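Folding and Storing Shop Cloths

Cotton shop cloths last longer and take up less drawer space when they are folded to a fixed size. The method below suits squares and short rectangles. Terry and microfiber can be folded the same way but spring back more and need a firmer press.

1. Shake out lint and chips over the floor, away from the bench.
2. Lay the cloth flat and smooth it from the center outward.
3. Fold in half, edge to edge. Press the crease with the side of the hand.
4. Fold in half again across the first crease.
5. Stack with the closed edge facing the front of the drawer. Limit each stack to 8 cloths.
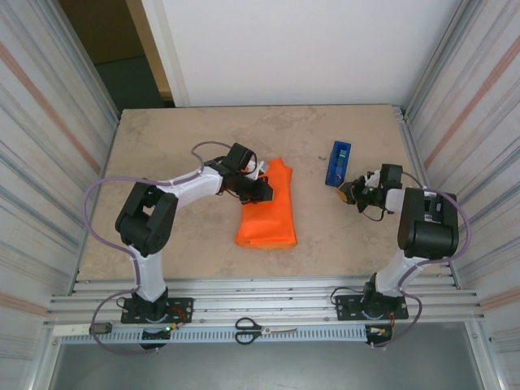
Work surface matters more than technique. A bare board is adequate if it is flat and free of grit, and light staining does no harm once the surface is fully dry. Keep only the cloth and one small tray within reach; a bright cloth, such as the orange one on the beige board, is easy to pick out when the edges need squaring. Oil residue will transfer, so test a doubtful spot with white paper first.

Pallik drawer inserts hold two stacks side by side. The shallow Fladovden insert holds one and requires a third fold.

Wash new cloths separately for the first three cycles. Skip fabric softener, as it reduces absorbency. Cloths used with linseed oil or solvent must not be folded or stacked. Spread them flat outdoors to dry, then discard them according to local rules.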